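Wellik Basketball League, minutes, Friday, 7 pm

Present: Daithí Phelan (chair), Omid Bakhtiari, Myrtle Quintanilla, Khanyisile Mabaso (notes). Manouchehr Shirazi sent regrets, still at away game.

Last minutes: approved, no changes.

1. Illness rule. Long talk. Two Stistirum players out sick last week, game went ahead anyway w/ six on the roster. Omid wants automatic postponement if 3 or more are out. Myrtle says coaches will abuse it, wants a call by noon on game day. Agreed: 3 out, noon deadline, in writing to Daithí. Starts in January. Vote 3-1, Myrtle against.

2. Pultum game. Moved once already, new date still not set. Omid to call their coach agian.

3. Money. Balance $3571. Ref fees due, $500. Approved. Late fee for team dues stays at $20.

4. Scoreboard. Left side digit still sticks. Myrtle got one quote, too high. Get another. 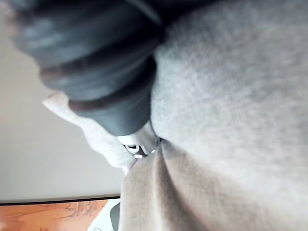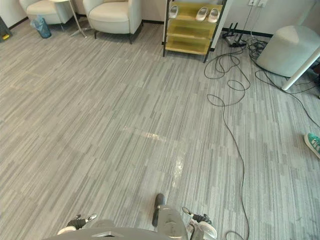
5. Playoff seeding. Head to head first, then point difference. Daithí asked about three way ties, no answer yet, Manouchehr wrote the old rule so ask him. Tabled.

6. Uniforms. Taheri want to switch to dark green at home. Fine as long as visitors get told before they travle. Khanyisile to email all coaches.

AOB: need a scorekeeper for the early game. Omid will do it this once.

Closed 8:25. Next meeting same time, Myrtle bringing the keys.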